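Project report, second-year group work, Hondport
Written by Imtiaz Dissanayake, with Oskari Ikonen

# House rules for recording with hand-held grippers

## What the project was

Resis is a teaching project in which students record themselves doing small handling tasks with hand-held grippers. The recordings are later used to train a two-armed robot. When we joined, the project had a task list and a safety sheet from the department, but no written rules for the recording itself. People learned from whoever had the bench before them, and habits drifted.

Our job was to write a short set of rules, try them out and report on which ones people could keep to. We have left the training side alone. Whether the rules make a better robot is a question for the group after us.

## How we worked

We began by looking through the old recordings with the operators' notes beside them. There were 731 that had both notes and video, and we read the notes for all of them. We watched the video only where the note said something had gone wrong, or where the note was blank.

From this we drafted 17 rules. Oskari tested the draft on operators who had never used the grippers, and I tested it on people who had. The experienced group were harder to please. Several of them had their own way of doing things and wanted to know what was wrong with it, which was a fair question, and in some cases we had no good reply.

After two rounds we cut the list down to nine. The rules that went were mostly ones that two operators read in different ways, or that could not be checked afterwards from the recording.

## Checking the equipment

The first group of rules covers the grippers before a session. The operator looks at both fingers of both grippers, presses the pads to feel for lifting, and tries the screws by hand. A worn pad is allowed. A loose one is not.

We argued about this for longer than we expected. Our draft said that pads must be "in good condition", and each person drew the line somewhere else.

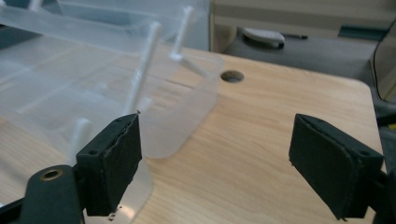
*Photo: Resis project, Hondport. Gripper camera.*

The pad edges are uneven on both fingers, and on the left one a ragged strip shows along the top. Under our first draft, some operators would have stopped to change pads like these and others would have carried on. The rule now reads:

> **Rule 2.** Press each pad along its whole length. If any part lifts away from the finger, change the pad and write this in the log. Frayed edges are noted but do not stop the session.

The log entry matters as much as the check. A gripper with new pads grips differently from one with old pads, and anyone using the data later will want to know when the change was made.

The camera on each gripper is checked at the same time. Both fingers must be in view when the gripper is open, and the lens must be wiped with the cloth kept in the drawer. We had also asked for a test clip before every task, but operators skipped it so often that we changed it to one clip per session.

## Clear and see-through objects

Many of the Resis tasks use clear or frosted plastic. These objects are awkward to record, as the grain of the table shows through them and the edges can be hard to find. The old notes contain comments such as "could not tell if lid was on" from people watching their own videos.

Our rules say three things about them:

- Put the object straight on the bare table, with no cloth or paper under it.
- Use the ceiling lights only. Desk lamps make bright spots on the rims.
- Write in the log how the object starts – lid open or shut, and what is inside – before the first recording.

A patterned mat under the object was suggested by someone at Heinonen, the firm that lends us the bench space. We tried it for a morning. The objects were easier to see, but the new recordings no longer matched the old ones, so we dropped the idea.

## Start and end positions

This was the most useful rule, judging by how many problems in the old notes it would have caught. Operators used to begin recording with a gripper already on the object, or while still reaching for it. That leaves out the approach, and the approach is part of the task.

> **Rule 5.** Start with one gripper on each side of the object, at about the same height, both in view of the head camera and neither touching anything. Hold still for a slow count of two. Finish in the same way.

The wording "neither touching anything" came from Oskari. My version said "clear of the object", and one tester rested both grippers on the table and was quite right to say that the rule allowed it.

Long sleeves are fine if they stay behind the grippers. We looked for cases where a sleeve had hidden the object and found too few to need a rule.

## The floor and the cables

The department's safety sheet covers trip hazards in general terms, and we did not want to write a second version of it. We added one rule for the bench. Before each session the operator walks round it, moves any cable lying where they will stand, and checks that the gripper cable has enough slack to reach the far side of the table without pulling.

A cable that crosses the tabletop is allowed, provided it runs away from the object on the operator's own side. In the two-handed tasks this mostly works well enough. With the box in the middle, the right gripper's cable can trail off to the right and stay out of the way of both hands. The tape markers by the back corners of the table must stay where they are; if one comes loose, the session stops until it has been put back.
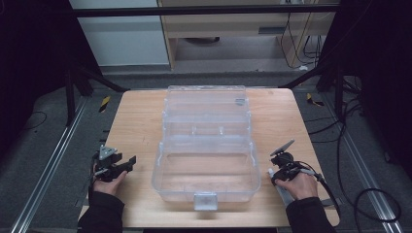 ## What people kept to

We came back to the bench on a Thursday, without telling the operators, and compared the logs with the recordings.

The start position was kept nearly every time. The pad check was logged but we could not prove that it had been done, which is a weakness in the rule. The cable rule was kept by people who had once caught a cable and mostly ignored by the rest. The weakest was the note on how the object starts. Operators filled it in for the first task and then wrote "same" for the others, even where the task had changed.

We have since put that note on its own line of the log sheet, with a fresh box for each task. Imtiaz has the master copy of the sheet and the old drafts are in the Resis folder under "Ollero", the name of the bench they were written for.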